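Print this item | E-mail this to a friend

Gutley Workshop Newsletter, February
Hand grippers: how the build is coming on

Hello all! A quick catch-up on the gripper project, for those of you who keep asking at the kettle. We're now on the fourth version of the Gromus (I still think it's a daft name, but I lost that vote), and the parts for one handle come to 32 pounds if you print the body yourself, which I'm very pleased with. The slow bit has been the fingers. My first lot snapped, the second lot were so stiff they wouldn't hold a tea towel, and I've got a drawer full of the things at home if anyone wants a very odd bookmark.

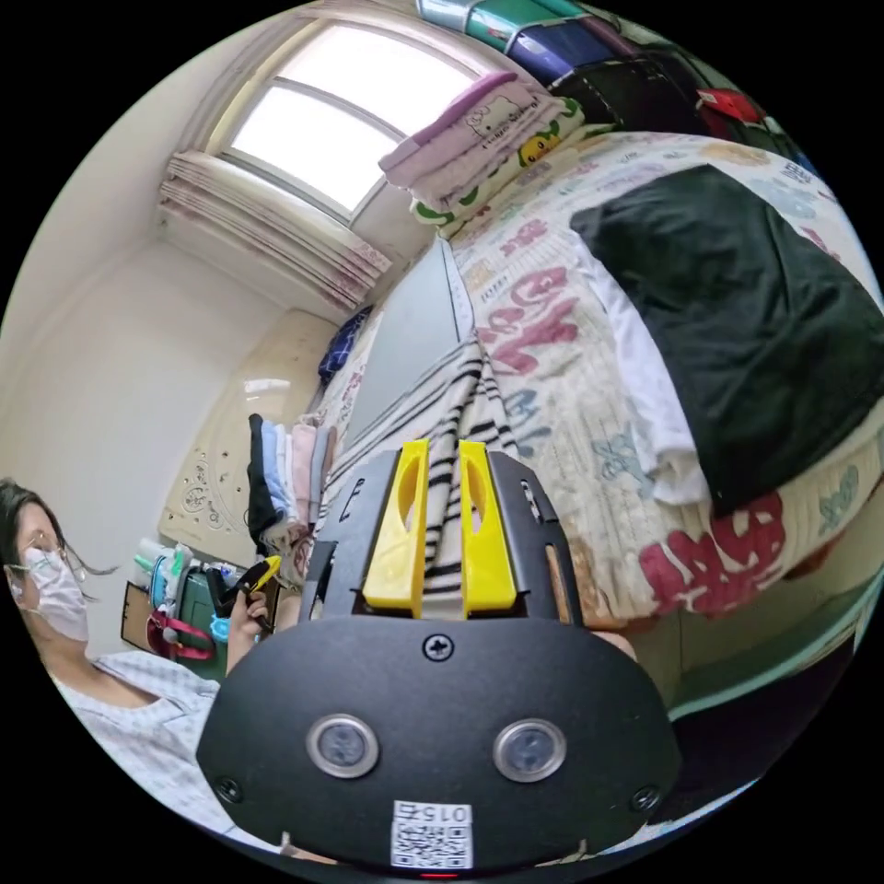
Fingers, then! I've gone over to a flat plate with a long slot down the middle, because a solid one has no give in it at all and cloth just slides away. It took me an evening of filing to see it. Yellow is what I'd been after from the start, as you can pick the tips out easily against a black housing and against stripy cloth too, and the oval cutout does save a bit of plastic on every print. If you're making your own, print them lying flat (mine took 200 minutes for the pair) and don't rush the bracket. The holes want cleaning out with a small drill, by hand, or the screws go in squint and you'll be swearing at it until teatime.

Folding is still the hard job. We've logged 291 goes so far and the plan is to feed the lot into Pondari, the little arm on the back bench, once I've sorted out the folder names. I called half of them "test" and the other half "test new", so that'll be a fun night in. Two people with a gripper each get on better than one with a pair, I reckon, at least on anything bigger than a pillowcase. 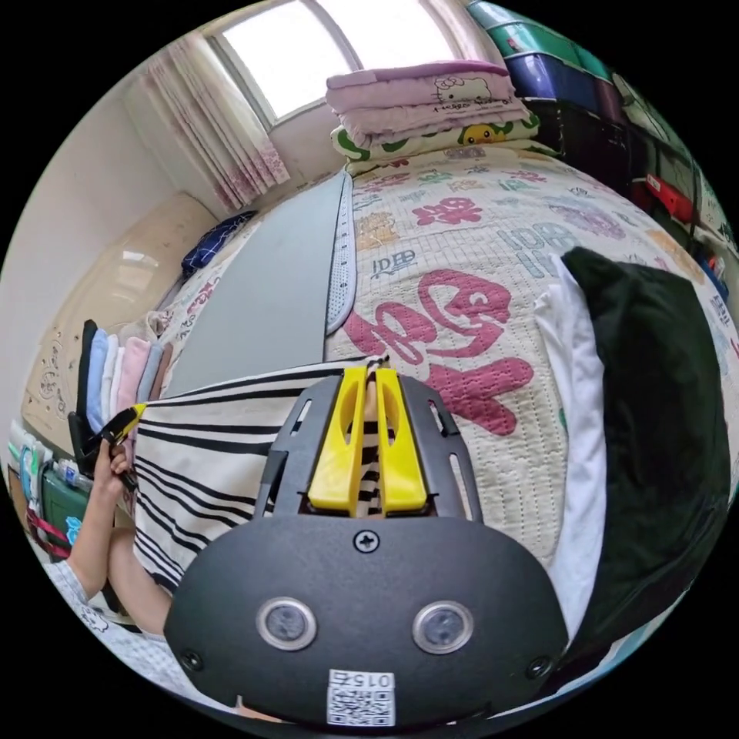

Đồng wrote in to say that the springs are the weak point, and that a softer one from an old clothes peg would let you pinch thin cotton for much longer before your thumb gives up. I've tried it on one handle and my thumb agrees, though the jaws are a bit slow to open again. I'll bring both sorts along next time so you can have a squeeze and tell me which you'd keep. Bring your own screwdriver, please, the good cross-head one has gone walkabout again!

Print this item | E-mail this to a friend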